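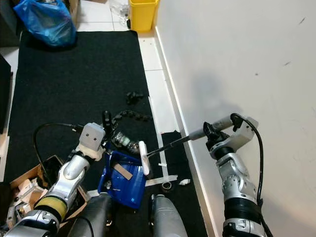 Care and Storage of Comics at Home

Guidance from the Clurcombe Comics Library

Members often ask how the library keeps its single issues in good order, and whether the same can be done in an ordinary house. It can, at modest cost. The advice below applies to modern comics on glossy paper as well as to older newsprint titles.

Choosing a place

Keep comics in a room that is lived in. Lofts, garages and sheds are unsuitable, as the temperature in them rises and falls too sharply over the year. Boxes should stand on a shelf or on wooden blocks, clear of the floor and a hand's width from any outside wall. Do not store them above a radiator or beneath a water pipe.

Light does more harm than most readers expect. Reds and yellows on covers fade first, and the change cannot be reversed. An issue on display should be swapped for another every 30 days and returned to its box.

Bags and boards

Each issue should have its own bag and backing board. Polypropylene bags are suitable for general use and should be replaced when they turn cloudy or begin to ripple. Boards should be described by the seller as acid-free throughout; many are treated on one side only, and in that case the smooth side goes against the comic.

Slide the comic in spine first, with the board behind it. Fold the flap over and fix the tape to the bag itself. When taking the comic out, fold the tape back on itself or remove it altogether — a loose strip will catch the cover and lift the ink.

Boxes

Stand comics upright. A full box should allow a flat hand to pass between the issues and the end panel. If a box is only partly filled, pack the space with spare boards so that the comics do not lean and curl.

Thick annuals and collected editions belong on a bookshelf. Very large hardbacks may be laid flat, no more than three to a pile.

Handling and cleaning

Wash and dry the hands before reading. Cotton gloves are not recommended, as they make it harder to feel the edge of a page. Surface dust may be removed with a soft, dry brush, working from the spine outwards. Sticky labels on covers should be left alone.

If a comic smells musty, keep it apart from the others in a dry, airy room. Visible mould should be referred to a paper conservator.

Keeping a list

A simple list saves needless rummaging. Record the title, issue number, box number and any damage. Ward Leemans, who looks after our lending boxes, also notes the month in which each bag was last changed.

Bags and boards in the standard size may be bought at the library desk.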